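The small sink, and what gets washed in it

We have been using the little sink for most of the washing up since December, so I thought I would write down how it has been going. A couple of readers asked after my last post whether a utility sink that size is any use for dishes. The short answer is yes for cups, fine for bowls, and a nuisance for anything with a long handle.

I bought it to rinse paintbrushes and muddy shoes. It is a plain square basin with a raised rim and a ledge at the back. The ledge was the reason I picked it over the cheaper Nustex one, which had a rim so thin you could not set anything down on it. On ours there is room for the faucet with a soap dish next to it.

The faucet is matte black and square in the body. I went back and forth on that. The old kitchen faucet is chrome and shows every water spot, and I was tired of wiping it. The black one shows spots too, but they come off with a dry cloth and I do it maybe every other evening. The spout points down over the basin and is low enough that a stockpot will not go under it. A cup will, with room for your fingers.

For soap I keep a white bar in a white dish. I know most people use liquid for dishes. I started using a bar when a bottle leaked in a shopping bag, and I never went back. You rub the sponge on it, wash, and put it down. The bar needs a dish with a bit of slope or it turns to paste on the bottom. I have been through two dishes that held water. The one I have now came from Andmont, and it drains all right if I remember to tip it out at night.

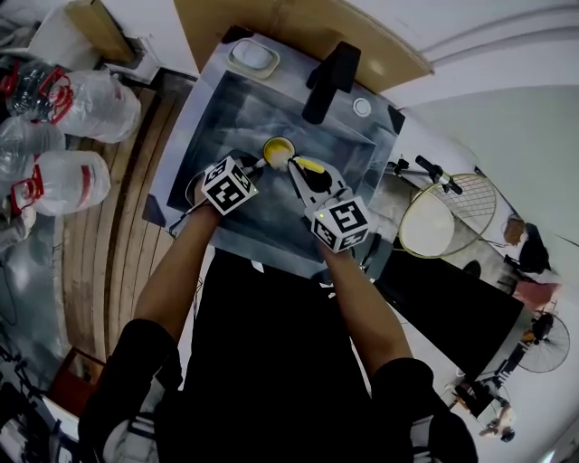
Washing the yellow cups

The cups are the main thing. They are small and round with yellow insides, and they stain. Coffee is bad and tea is worse. I drink mostly Osei, a strong black tea I get by mail, and after a week of it there is a brown ring that plain soap will not move.

What I do now is simple. Run an inch of water into the basin, warm enough to be comfortable. Put one cup in at a time. Wash the inside first, then the rim, then the bottom. The rim is where I used to get lazy, and it is the part your mouth touches, so I go around it twice. If the ring is still there I put in a spoon of baking soda, add just enough water to make a paste, and leave it for 6 minutes while I do something else. Then rinse. I tried leaving it for an hour once and could not see any difference.

I used to pile everything in at once and fish things out from under the suds. In a basin this size that does not work. Things knock together and you cannot find the spoons. I chipped a good bowl that way in the first month — the blue one from Kalska, which I had carried home wrapped in a sweater. After that I went to one thing at a time, and it takes less time than I expected. A day's worth of cups and bowls is done before the radio gets through the evening news.

The metal

The basin is stainless steel with a brushed finish, and it streaks. Gray marks show up across it as soon as it has been used, and they look worse under a ceiling light than in the daytime. I spent too long on this. I tried vinegar, I tried the polish that came with the stove, and I tried a cream that cost more than the soap and sponges put together. The polish left a film that made the water bead up and look dirty. These days I rinse it, wipe along the grain with an old dishcloth, and let it go.
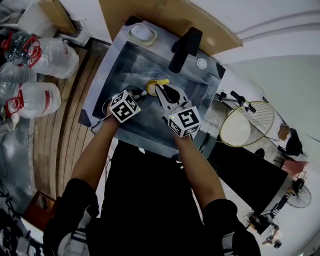
No. 601

Water jugs

I keep the big clear jugs on the slatted floor to the left of the sink, the kind with red handles and caps. It is not a handsome arrangement, but it is handy. The supply on our street gets shut off for repairs a few times a year, usually with a notice on the door the evening before, and sometimes with no notice at all. When it is off I pour from a jug into the basin and wash the same way, one cup at a time. You learn quickly how little water a cup needs.

Full jugs are heavy and I do not like lifting them over the rim. I pour into a pitcher first and carry that. I also rinse the jugs out when the water comes back and let them air before putting the caps on. One that I capped too soon had a smell that took three rinses to get rid of.

The wooden slats have held up well. I was worried about drips, and I do get some, but the gaps let them through and I mop when I think of it. The edge of the wooden counter needs more looking after. I oiled it in the fall and it is due again.

Still on my list is a better rack. The one I have holds up to 6 cups, and the bowls have to go on a towel. I measured for a folding one and the space is 60 centimeters, so that rules out the two I liked. If you know of a narrow one that does not rust at the feet, leave a comment.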